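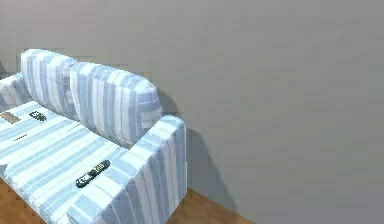
Zillbridge Upholstery Cleaner: three months with the small one

By Lahcen Benmoussa
17 February 2018

I bought the Zillbridge in November after paying a cleaning service to do one sofa and a pair of dining chairs. The bill was $174. The machine cost a little less than that, and I have a dog and a nephew, so the decision was easy.

Zillbridge makes two sizes. This review covers the smaller one, the one with the carrying handle on top and the hose that wraps around the body. I paid full price at a hardware store. I have not tried the larger model.

What you get

The box holds the machine, a wide hand tool, a narrow tool for seams and corners, a sample bottle of the company's cleaning fluid, and a folded sheet of instructions. The sheet is mostly safety warnings. The actual directions take up half of one side and leave out a few things, such as how far to turn the tank cap before it locks. It goes further than you think. Mine leaked on the first use until I gave it another quarter turn and heard it click.

There is no storage bag. The tools are supposed to clip to the back, but the narrow one falls off if you carry the machine up stairs. I keep it in a kitchen drawer.

How it works

You fill the clean tank with warm water and fluid to the line, squeeze the trigger to spray, and pull the tool toward you to draw the water back up. Dirty water goes into the second tank. Anyone who has rented a carpet machine from a grocery store will know the routine.

The spray is even. Suction is good on flat, tightly woven fabric and only fair on anything with a thick pile. On my own sofa, a plain gray weave, one spray pass and two dry passes left the seat damp and not soaked. It was ready to sit on the next morning. A velvet armchair took until the following evening, with a fan on it.

The clean tank is the weak point. It runs out after one seat cushion and part of another, so a three-seat sofa means a lot of walking to the sink. If your bathroom is down a hall, put a bucket next to you and carry water once.

Results on stains

Coffee with milk, a week old: gone after the second try.

Dog, general: the dark patch on the arm where he rests his chin is much lighter. The smell is better too. I do it again every month or so.

Ballpoint ink: no change. I didn't expect any. The instruction sheet says not to use the machine on ink and I should have listened, as I now have a slightly larger pale blue mark than I had before.

Tomato sauce: mostly gone. A faint orange edge is still there if you know where to look.

Candle wax: don't try. Scrape it and use an iron and a paper towel.

Striped and patterned fabric

My sister has a blue and white striped sofa and asked me to bring the machine over. I was more careful with hers than with mine. With stripes there are two things to watch. The first is color bleeding from the dark stripe into the light one. Test a spot underneath or on the back, blot it with a white cloth, and wait until it is fully dry before deciding. Hers passed.

The second is direction. Pull the tool along the stripes and finish every pass at a seam. When I went across them on the first cushion, the fabric dried with a faint band where I had stopped. A second cleaning along the stripe took it out. On plain fabric I have never noticed this.

Also check the tag. W means water-based cleaning is fine. S means solvent only, and this machine should stay in the closet. WS means either. If the tag has been cut off, ask the store that sold you the furniture.

Noise

It is loud. The dog leaves the room. I would compare it to an older vacuum, with a higher pitch. I wouldn't run it in an apartment late in the evening. The motor stays on as long as the switch is on, even when you are not pulling the trigger, so I turn it off while I refill.

Cleaning the machine

This takes around 8 minutes if you do it right after you finish, and far longer if you leave it until the next day. The dirty tank comes apart in two pieces and rinses well. The wide tool has a clear front that traps hair and lint, and you have to remove a small screw to get in there. I don't understand why it isn't a clip. The hose needs clean water run through it and then has to hang somewhere to drip. I use the shower rod.

Leave both tanks open when you put the machine away. Mine smelled sour after two weeks in a closet with the caps on. White vinegar and hot tap water fixed it.

Fluid

The Zillbridge fluid works and has a light soap smell. It is expensive for the size of the bottle. I switched to Grurnik upholstery shampoo, mixed at half the strength on the label, and got the same results with less foam. Full strength fills the dirty tank with suds and the suction drops. The Zillbridge sheet says other brands may void the warranty, so that is up to you.

Compared with the Ragab

I borrowed a Ragab spot cleaner from a neighbor for a weekend. It is lighter and quieter and the hose is longer. The tank is even smaller, and the suction is weaker – seat cushions stayed wet for most of two days. For a car or a single spill I would pick the Ragab. For whole pieces of furniture, the Zillbridge.

Problems so far

Apart from the first leak, the trigger stuck once and came loose after a rinse. The power cord is short. I need an extension cord to reach the far side of the living room, and I don't love having one near water, so I move the furniture toward the outlet when I can.

Customer service answered my question about the screw in 3 days. They told me the part could be ordered separately but not changed for a clip.

Ratings

Cleaning: 4 out of 5
Drying time: 3 out of 5
Ease of use: 3 out of 5
Noise: 2 out of 5
Value: 4 out of 5

Would I buy it again? Yes, for a house with pets or kids and fabric seats that take water. If you have leather, or one good chair that gets dirty once a year, call a service or rent a machine.

I plan to try it on the car seats when the weather warms up, and I will add a note on how that goes.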